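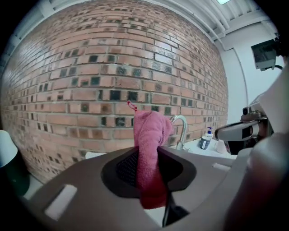

SORKGATE, December

Last updated: December

Print this article | E-mail this article

The Penrose method is a way of teaching robots to handle cloth from recordings made with hand-held grippers. A person carries the gripper through an ordinary chore, such as hanging up a towel by a sink, and a camera on the tool records what the fingers do. No robot arm has to be driven during the recording. The method was developed at the Tostance laboratory in Sorkgate by a group under Lucyna Czerwiński.

Cloth is hard for robots because it has no fixed shape. The same towel can be folded, bunched or hanging, and each state calls for a different grasp. Earlier work at Tostance tried to model the fabric itself. The Penrose method drops the model and learns directly from the wide-angle view, pairing each image with the position of the gripper and the width of its jaws.

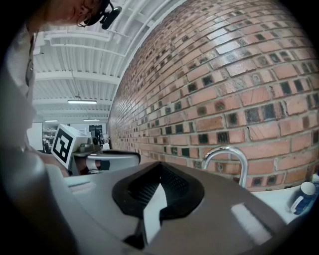 Hand-held grippers at the sink, one with a square marker on its mount.

For tasks that take two hands, the group works with 2 grippers. Square black-and-white markers help the software place one tool relative to the other — a step that fails when a marker is turned away or covered by cloth. Recordings with long gaps in tracking are thrown out.

The main published result compared two training sets for a towel-hanging task. A policy trained on 100 recordings often missed the loop. One trained on 900 recordings, gathered at 6 sinks, hung the towel in roughly twice as many trials. Most of the remaining failures came from thin fabrics, and the group has not tested wet cloth.

Related articles
Joreo cloth benchmark
Fiducial marker
Imitation learning
Tostance laboratory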